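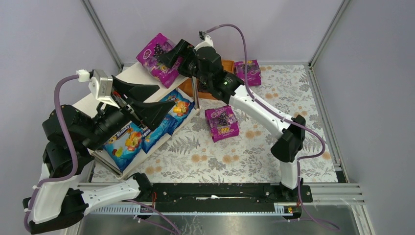 How do I get creases out of a printed tablecloth without fading the print?

I bought a tablecloth secondhand in December and it had been folded in a drawer for what I'd guess was years. The fold lines don't come out. It's a white one printed with gray fern fronds and soft orange flowers, and I'm mainly worried about the orange going pale if I use too much heat. There is no care label. I've washed it once on cool with Bright powder and hung it over the shower rail, and the creases were still there when it dried. The seller said it came from the old Medby shop in Trernamberg but couldn't tell me what the fabric was. I have a basic Nevar iron with steam, no steamer. Any ideas before I ruin it?

Asked by fernside
673 views, 3 answers

Answer 1 (marked as helpful by 20 people)

First find out roughly what the fabric is, since that decides the heat. Pull a loose thread from the hem and burn it over the sink. Cotton or linen burns like paper and leaves soft gray ash. Polyester shrinks from the flame, melts and leaves a hard bead. A blend does a bit of both. Hold it with tweezers.

If it's cotton or linen:

Soak the whole cloth in cool water for 20 minutes. Don't wring it. Roll it up in a bath towel and press on the roll, then unroll it and iron while it is still damp all over. Iron on the back. The print is on the front and you want to keep the hot plate off it. Start on medium and go up one step if the lines don't move.

If it melts, stay on the lowest setting with a cotton dish towel between the iron and the cloth, and don't stop in one place.

For the fold lines that stay after that, mix one part white vinegar with three parts water, dab it along the crease with a sponge, cover with the dish towel and press. Try this in a corner first. I have done it on printed curtains and the color stayed put, but prints vary a lot.

Old creases sometimes have a line of worn fibers in them, where the cloth rubbed against the edge of the drawer. Those look like creases but they are wear and ironing won't fix them.

Stop folding it afterward. Roll it on a cardboard tube, or hang it over a thick hanger. I roll everything I can now, napkins and ties too, and I keep the small stuff in a divided tray. 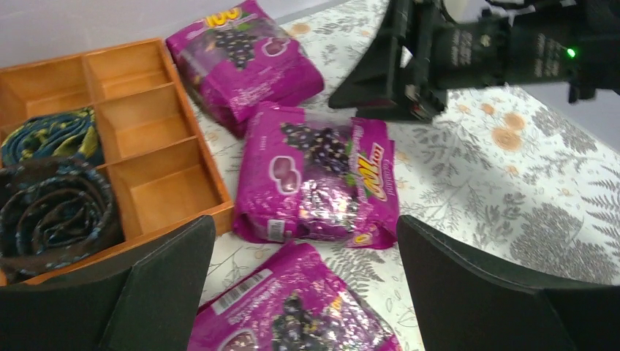

Ties rolled up in a wooden tray with compartments.

Georges Smadi

Answer 2

just put it in the dryer with a wet washcloth for 8 min and take it out right away. works for my shirts

Answer 3

I would be careful with the dryer if you don't know the fabric. If it's cotton that was never preshrunk you can lose a couple of inches, and then it won't hang right on the table.

Agree with Georges about ironing on the back. One thing to add is to test the dye. Wet a white cotton rag, press it on one of the orange flowers and leave it there a minute. If any orange comes off, skip the long soak and just mist the cloth with a spray bottle. Gray usually holds better in my experience but test that too.

Also, a round table 90 inches of cloth wide is a pain on a normal ironing board. I put a thick blanket on the kitchen table with a sheet over it and iron there. Check that the table can take the heat.

Comment from fernside: Thread burned like paper so I'm going with cotton. Did the rag test, nothing came off. Will do the soak tonight.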